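April, Sunday, quiet in here

Picking up the scene rules again while the ideas are fresh. We have got to 1,377 generated kitchens and living spaces now, which is lovely, and also far more than anyone can look at one by one. So the rules have to do the looking for us, and they need to be written down somewhere other than my head and Sólveig Hallgrímsson's whiteboard.

Where we stand. The Urnberg set was made before we had any rules at all. Dokow was made with half of them. From the next set on I want the lot applied before a single run is logged, and I want the version of the rules written into each run's header. I spent most of Friday's leftovers trying to work out which margin a batch had used and had to guess from the commit notes. Never again!

Rules as of this afternoon:

1. Settle first, log second. Every loose object gets 200 steps of physics before the arm is allowed to move. If anything is still sliding at the end, throw the layout away. No nudging things by hand.

2. Clearance is measured from the finger tips. The old checker used the wrist, a leftover from the short gripper, and it passed layouts it should have failed. Margin is 30 mm to anything that isn't the target.

3. See-through things get a tag. The planner reads true positions out of the simulator and is perfectly happy with glass, but the policy only gets camera views. Without the tag we can't split the scores, and then we argue about nothing for a week.

4. Three seeds per layout, always the same ones, never swapped for a kinder one. (Looking at myself here.)

5. A contact with something other than the target is a logged event, even a light one. It stays in the set and is marked. I used to delete those and I now think that was plain bad practice - they are the most useful runs we have for tuning the stop threshold.

6. Room views are saved with the run as well as the close views. Storage is cheap enough, and Hauksdóttir (the review tool, for anyone new) can show them side by side since the last update. It is such a pleasure to use now.

Still open: how to treat furniture textures. Primwood gives us very nice grain but the pack mixes scales, so one cabinet looks right and its neighbour looks like a doll's house. Sólveig wants a fixed scale per room. I'd go for a fixed scale per pack, it's less work and easier to check. We'll try both on a small batch and compare.

Views from the set I'm checking the rules against: 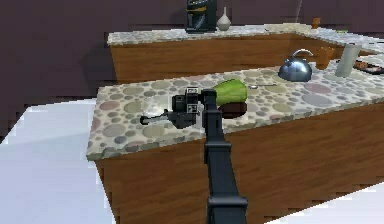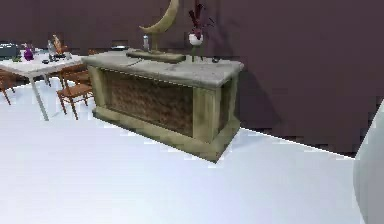
Rule 2 is the one I keep coming back to, and I'm more and more pleased with it. Measuring from the tips changes which neighbours matter. At the island counter the green vegetable is right up against the gripper head and the glass bowl is at the finger, so the checker has to name its target before a number means anything: with the bowl as target, the vegetable is a neighbour to be measured from the tip. I'd like the checker to refuse to run without a target set. The bowl wants its rule 3 tag too, and so do the bottles on the white table and the little one on the stone-topped console. I had been thinking of the tag as a graspable-objects thing, but the room views go to the policy as well, so decor gets it too. Adding that to rule 3 as a second sentence.

To do: target field compulsory, tag script over the decor list, then rerun the Dokow layouts and see how many fail. I hope it's a good few, it would mean the checker is finally earning its keep.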